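From: Jolán Vida
To: Fenby tenants list
Subject: Re: [fenby-tenants] Bills for September, anyone else's way up?

Sorry for the slow answer, was away and then had 29 messages from this list to get through. Answering inline where I can.

> Mine came to nearly double what I paid in the spring and I was
> gone for half of it. Called Eskildsen and they said the meter
> was read in person. I don't think it was, my meter is behind a
> locked panel. Does anyone know how the split works for the shared
> hallway lights? And is it normal that the reading on the bill has
> no letter next to it? My cousin says there should be a letter.

Your cousin is right. There should be an A or an E. A is actual, E is estimated. No letter means the form got sent out before the reading was filled in, I had the same thing last year and it got fixed in one phone call plus one rude email. Ask for the "reading history", use those words, if you say "my old bills" they send you the PDFs you already have.

Locked panel: the key is with Modudora, not Eskildsen. Two different companies even tho the logo on the door makes it look like one. Modudora runs the building, Eskildsen only does the billing. So when Eskildsen says "read in person" all they know is that Modudora sent them a number.

What I did, in order:

Got the panel opened. Took a week.
Wrote down my own number, 2339, and the time of day.
Compared with the bill. Bill was 300 higher. Not possible, a meter doesn't run backwards.
Sent both to Eskildsen and asked for a corrected bill in writing.

They took it off the next one. No apology but fine.

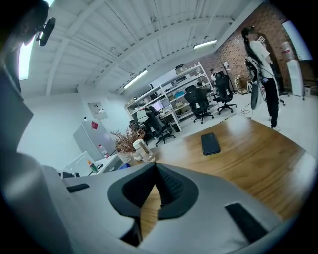

Hallway lights are split by floor area, it's in the lease, page four or five I think, the part with the tiny table. The small studios pay least. Doesn't matter how many people live in the unit. I know the third floor thinks this is unfair and maybe it is but it's what we all signed. As for what uses power when you're away, in a studio like ours it's almost always the fridge. The gray metal one against the wall with the little red sticker on the side, that's the type of thing I mean, it runs day and night whether you're home or not. Phone chargers and so on are pennies. If you're leaving for more than a couple weeks, empty it, unplug it, prop the door open with a towel. Don't forget the towel, the smell is hard to get out.

> Also has anybody tried the Tridemine plan? There was a flyer.

Read the back of the flyer. The cheap rate is only for the first 100 units each month, after that it's higher then what we pay now. Might work for someone who's hardly ever home. I ran it against my own bills and came out a few dollars behind, every month except one. Also there is a fee for leaving early, I couldn't find how much. If somebody gets the number out of them please post it here.

On the heating question from further up the thread (lost track of who asked): heating isn't on this bill at all. It's the other one, the blue envelope, comes twice a year. Don't pay it through the Eskildsen site, the site will happily take your money and put it on the electric account, and getting it moved took me till summer.

If enough of us have bills with no letter we should send one message together instead of everybody calling separately. I can write it. Need from each of you: unit number, the reading on the bill, your own reading if you can get to the meter, and wether you were home that month. Send to me off list please, not reply all, people don't need to see each others numbers.

Will try to get it out before the next billing run. Have to go, more tonight maybe.

Jolán
2nd floor, back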